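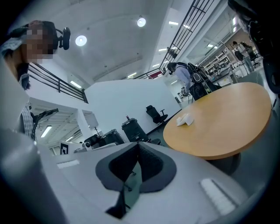

# Nuton: collection sessions, cloth set

October 2018

The Nuton set holds 3,936 accepted demonstrations across 63 tasks, recorded by people carrying hand-held grippers. Of these, 580 belong to the cloth group: flatten, fold in half, pick up by a corner, pass from one hand to the other. The cloth group was recorded last. It has the highest rejection rate in the set, and most of the notes on this page concern it.

Each demonstration is performed standing at a table. The operator works with both grippers, one per hand, and wears a camera on the head. Streams are stored separately and aligned afterward by the Flikach tools. A demonstration starts with both grippers clear of the object and ends when they are clear of it again. Anything before or after is trimmed.

Several operators share the room. Background movement is kept in the recordings. A policy trained on the August batch, which was recorded against plain screens, lost accuracy as soon as a person walked behind the table, and the screens were dropped from the procedure. 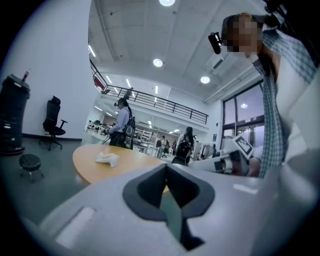
**Cloth, start states.** The start state is the part of a cloth task that is hardest to repeat. A rigid object can be put back on a mark; a cloth can't. The written procedure asks the operator to gather the cloth, release it from a hand's width above the table and leave it as it falls. A low, loosely bunched mound like the white one on the round table is an acceptable start. A cloth that lands with one side already flat is gathered again. No attempt is made to match a reference shape, and the start state is labeled afterward with one of four codes: bunched, ridged, half open, open.

**Markers.** Gripper pose is taken from square markers with a black-and-white block pattern. The marker has to face the other cameras for most of the demonstration. Tilt is tolerated. Occlusion by a sleeve or the opposite gripper is logged per frame, and a gap longer than 2 seconds sends the recording to manual review. Cloth produces more of these gaps than any other group; operators bring the grippers close together when they look for a corner.

**Calibration.** Head cameras are checked at the start of a session and again whenever the headset is taken off. The Ginetti routine reports a single residual. If it fails twice, the headset is swapped and the recordings made after the last good check are set aside.

**Known faults in the cloth group.**

- Thin white cloth on a light tabletop gives weak edges under the ceiling lights. Segmentation masks for these recordings were corrected by hand.
- Some early recordings end with one gripper still touching the cloth. They carry the flag `end_contact` and are excluded from the default split.
- The code "half open" was applied unevenly between labelers. Use it together with "ridged" or leave both out.

**Splits.** Training and test sets are divided by operator, so no operator appears in both. The Yeom baseline uses the same division. Results obtained on a random split are higher and shouldn't be compared with it.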